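本期试用：Kudari 头戴采集套件

Turkari 出的这套 Kudari，我们车间上个月开始用，到今天正好攒了 101 段素材，可以好好聊聊了！

先说它是什么。Kudari 是一套给机器人模仿学习用的第一视角采集套件，包括头戴相机、腰包里的记录盒，再加一个装在电脑上的切片软件 Norkach。操作员照常干活，相机录下双手的动作，软件把长录像切成一个个短动作，标好起止，再导出给训练用。买它的初衷很简单：我们想让双臂工作站学会整理软包装，而软的东西最难写规则，只能靠大量的人手示范。

开箱到录下第一段，Hwa-young Tak 用了 20 分钟，其中一大半花在调头带上。头带的棘轮旋钮做得真好，戴着安全眼镜也不打架，戴眼镜框大的同事也没抱怨。相机角度有刻度，换人之后拧回原来的数字就行，这一点我特别喜欢，之前用自己拼的支架，每换一个人就要重新对半天。

记录盒只有一个按钮，按一下开始，再按一下停，长按打一个标记。长按标记这个功能说明书里只提了一句，却是我们用得最多的：做坏了一次，长按，接着做，回头在 Norkach 里把那一段挑出来单独归档。失败的动作不必删，Marlies Rainer 负责训练这边，她反倒很想要这些。

Norkach 的自动切片比我预想的好用。抓、放、翻面这类干脆的动作，切点大多不用改。比较吃力的是抚平、拉直这种没有明显终点的动作，它喜欢切得过碎，一个抚平能切成四五段。Notburga Ammann 的办法是把最短片段的阈值调高，再关掉“手部静止即分段”，之后清爽多了。默认设置应该是照着装配类工作定的，做布料、袋子、薄膜的同行建议第一天就改。

也有不满意的地方。记录盒的电池撑不满一个上午班，好在可以边充边录，就是腰上多一根线。导出格式目前只有两种，要接我们的工作站还得自己写个转换脚本（Wendelin Hollenstein 写好了，想要的去找他拿）。另外软件的中文界面翻译得有点生硬，“手腕遮挡”写成了“手腕掩护”，第一次看到时我愣了好一会儿。

价钱方面，整套 4000 法郎，含一年软件授权，备用头带另算。存储比预想的省，第一批素材切完共有 2607 个片段，一块普通移动硬盘就装下了。Reisinger 那边也在试同一套，Corina Kälin 说她们录的是折纸盒，等两边数据都齐了，会一起做个对比，到时候再写给大家看。

有兴趣戴上试试的，下午三点以后来包装间找我，机器基本都闲着。新手录之前先空手练两遍，手抬到胸前、慢一点，别急着转头，片子会稳很多。

最后讲讲接下来要录的题目，也是我最期待的一个：无纺布背心袋的理齐。人做起来几秒钟的事，拆开看却有不少讲究。袋子叠成一摞以后，层与层之间总会错开一点，提手又软，很容易单独翘起来或者折进去。熟手常常两只手分工，像图中整理绿色那摞时，左手捏起左边的提手，右手张开手指搭在袋身右侧。对双臂工作站来说，难就难在两只手同时接触同一摞软料，一边捏着，一边还得控制另一边的力道。换颜色也要录，绿的、蓝的都得有，免得模型只认得一种。Marlies 打算先只训练提手这一步，袋身放到后面，我觉得这个顺序很对，第一批结果三月见！
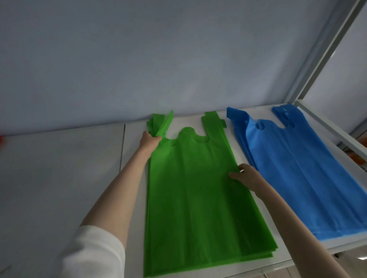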